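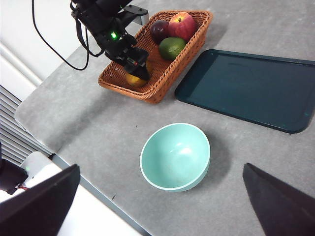

From: Lorraine Ruddock
To: Hultach House Shared Kitchen list
Date: 2024-06-09
Subject: Re: Fruit basket and tableware in the second-floor kitchen

Dear colleagues,

Thank you to Mieczysław Kaczorowski for his message, which is quoted below. I have discussed it with Lucyna Szulc in Facilities and can confirm the following arrangements.

The wicker basket will remain on the gray table. It will hold whole fruit only: apples, plums, lemons, limes and similar items. Bananas should be left on the counter, as they ripen the rest too quickly. Plums bruise easily and should not be placed underneath apples.

The pale green bowl is for fruit that has been washed and is ready to eat. Please do not use it for keys, tea bags or peelings. When the bowl is empty it should stay on the table, in front of the basket.

The teal tray is for carrying fruit and cups to the meeting rooms – it is not a cutting board. Several knife marks were reported on the previous tray, and Facilities does not intend to replace this one before August.

Fruit is delivered by Sobczak on Tuesday mornings. The standing order is 60 pieces per week for the whole building, and any floor wishing to change its share should write to Lucyna directly. Anything soft or spotted should go into the compost pail under the sink at the end of each day.

The wicker may be wiped with a damp cloth. It must not be put in the dishwasher.

Regards,
Lorraine Ruddock
Office Services, Dillel

Mieczysław Kaczorowski wrote:
> Dear all,
>
> Could Office Services please clarify what the bowl and the tray on
> the fruit table are meant for? On Thursday I found 13 used tea bags
> in the bowl and a half lime on the tray. Hefin Maddocks also asks
> whether lemons and limes may be taken for drinks or are reserved
> for the meeting rooms.
>
> With thanks,
> M. Kaczorowski

P.S. In reply to Hefin's question, lemons and limes may be taken by anyone. Please wrap cut halves and keep them in the refrigerator, top shelf.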